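Listening as a Method: A Conversation with Kinga Sipos

March 16, 2022
By Ognjen Kovačević

Kinga Sipos worked as a ward nurse for many years before she began to write about nursing, and she still speaks about the first thing as her real profession. When we met, she had just sent back the last corrections of her study on waiting. It is a long interpretive work, built on conversations with relatives who sat beside a patient during the night, and it will be printed this spring in the Filar series of nursing papers.

I asked her first why she chose waiting, which to most of us looks like the absence of something.

"On the ward I was always passing through other people's waiting," she said. "I came in, I changed the drip, I wrote in the chart, I went out. For me the visit was full of tasks. For the wife in the chair it was one small event in a very long night. I did this for years and I never asked her how the night was."

The conversations were held in Skorkton, in the homes of the relatives, and always some months after the hospital stay. Sipos did each of them alone. She typed them out herself also, although her department offered to pay for this work. The result was 3,853 lines of text, numbered by hand in the margin, and she knows many of them by heart.

"When you type it yourself you hear where the person stops," she explained. "One man was silent for so long that I thought the recorder was broken. Then he said, 'I was afraid to go to the toilet.' He believed that if he left the room his brother would die in these few minutes. If somebody else types this, you receive only the sentence."

Her way of reading these texts comes from hermeneutic philosophy, and she admits that this word closes many doors. She was advised more than once to take it out of the title. Her supervisor, Arvid Solberg, told her to leave it in and to explain it on the first page in language that her former colleagues would accept. She needed 10 versions of this page.

"I wrote that understanding goes in a circle. You come to the patient with some picture already in your head, the patient disturbs it, and you go back and look again. Every nurse does this at handover. She hears that the man in bed four is difficult, she goes in, and he is in pain and has no glasses. So she must begin again with him."

I said that a manager would probably ask for a larger sample. She laughed and said that a manager did ask. At a seminar last December, one participant told her that with 1,000 questionnaires she could have had something to show.

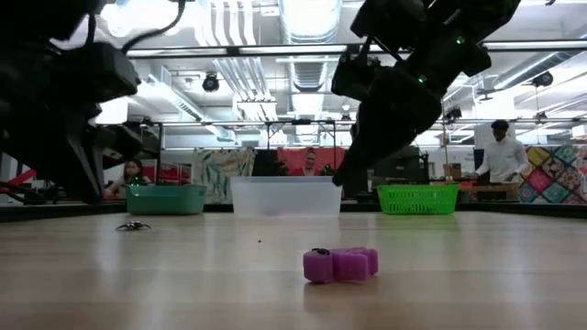 Two robot arms over a wooden tabletop, with a clear plastic bin.

"I have nothing against questionnaires," she continued. "Zorica Bošković has made very good ones with us, about sleep and noise, and the ward changed its night lighting after her report. But no questionnaire would have a box for the toilet. I did not know that I should ask about it. He had to bring it to me."

What she found is difficult to put in a list, and she has refused to make one. The chapters follow instead a few words which the relatives used again and again. One is "allowed". Many of them did not know if they were allowed to touch the patient, to move the chair, to ask the same question twice in one night. Another is "still", as in "he is still here" - a word which in the early conversations she had passed over completely.

"I read it as a filling word. Then Drita Perić, who was reading the texts with me, put a pencil line under each one and gave me back the pages without any comment. I was a little angry with her. I had to start the third chapter from the beginning."

They disagreed about other things too. Perić wanted the book to end with recommendations for practice, and Sipos did not. In the end there is a short final chapter, which describes what one ward did after a reading group discussed the early drafts. At the start of the night shift, the nurse now spends 90 seconds with the relative before she looks at any equipment. She says her name, she says when she will come again, and she says what the relative may do in the room.

I wondered if this is not quite a modest result for such a long work.

"Yes, it is modest," she said. "But you should try it. On my first night back as a substitute I managed it with two families, and with the third I was already looking at the pump while I was saying my name. The body has its habits. I apologised, and the daughter said that she did not notice. I think she did notice."

Sipos has now gone back to the wards for part of each month. She is also preparing a smaller study with Solberg on how night nurses talk about deaths which happened in their break. The permission is given, but the first conversations are not arranged yet, and she is not in a hurry with them. Two nurses have written to her already, one of them a letter of several pages, by hand. She has read it and answered, and has asked if they could meet after the summer.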